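公共施設の利用規程が利用者に何を伝え、何を伝えていないかという問題は、行政文書の研究においても現場の運営においても、長く周縁に置かれてきた。本稿では、規程の文章そのものを公共サービスの一部とみなす立場から、その書き方と改め方について所見を述べる。

利用規程は、制定の時点では簡潔であることが多い。ところが年を経るごとに但書が加わり、別表が増え、ある条項が別の条項の例外を定めるに至る。筆者が昨年度に通読した市民会館の規程は、附則を含めて253の項から成っていた。そのうち、初めて会議室を借りようとする者が申込みの前に知っておくべき事項は、10項に満たない。残りの大半は、過去に生じた個別の紛議への対応を、そのまま条文の形で保存したものである。

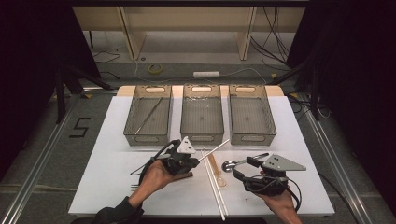 第4号　論説

こうした条文の堆積を、担当者の怠慢に帰すことは適切ではない。条項を加えるには一件の苦情があれば足りるが、条項を削るには、それが不要であることを証明しなければならない。証明の責任がこのように偏っている以上、規程は放置すれば必ず長くなる。必要なのは個人の努力に期待することを離れ、削除のための手続を制度として用意することである。

この点について、マダレナ・アントゥネス氏は講演録『読まれる規則』の中で、規程の各条に「最後に適用された年」を付記することを提案している。長期にわたり適用の実績がない条項は、存続の理由を改めて文書で示さないかぎり失効させるという考え方である。氏の提案には、非常時に備える条項まで失わせるおそれがあるとの批判が寄せられた。筆者もその懸念を共有するが、防災や避難に関する定めを別に編成すれば、批判の多くは解消されると考える。

改正の実例としては、フルコスロウ文化会館の取組が参考になる。同館は3月の定例改正に際し、利用者向けの案内と内部の事務処理基準とを初めて分離した。利用者向けの文書には600字という上限が設けられ、これを超える場合には既存の記述を削ることが義務づけられている。字数の上限という手段は一見すると粗雑であるが、起草者に優先順位の判断を強いる点で、抽象的な「平易化の努力」よりもはるかに実効性がある。

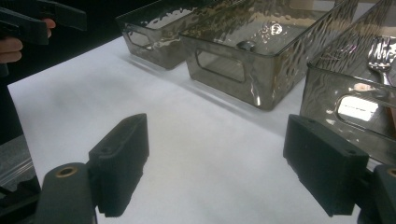

もっとも、短い文書がつねに親切な文書であるとは限らない。「その他、館長が必要と認める場合」という一句は、わずかな字数で広範な裁量を認めるものであり、利用者の側からみれば、いかなる場合に利用を断られるのかを予測する手がかりを奪う。字数を減らす過程で具体的な基準がこの種の包括的文言に置き換えられるならば、改正は後退と評価されるべきである。フルコスロウ文化会館の案内にも、使用料の還付に関する一文にその傾向が認められる。次の改正において、還付の対象となる事由を明示することが望まれる。

敬語の用い方にも検討の余地がある。「ご遠慮いただく場合がございます」という表現は、禁止であるのか、要請であるのかが判然としない。日曜の夜間に楽器を使用できるか否かを知りたい者に対しては、使用できないのであれば、できないと書くべきであろう。丁寧さは、理由の説明と代替の手段の提示によっても十分に示すことができる。日本語を母語としない利用者にとって、婉曲な禁止がとりわけ理解しにくいことも考慮されなければならない。

規程の改正は予算をほとんど要しないため、かえって事業計画に記載されず、担当者の異動とともに中断しやすい。各施設においては、年次計画に規程の点検を独立の項目として掲げ、削除した条項とその理由を公表することを求めたい。加えて、窓口で繰り返し受ける質問を記録し、改正案の起草に先立って担当者間で共有する手順も、あわせて整備されるべきである。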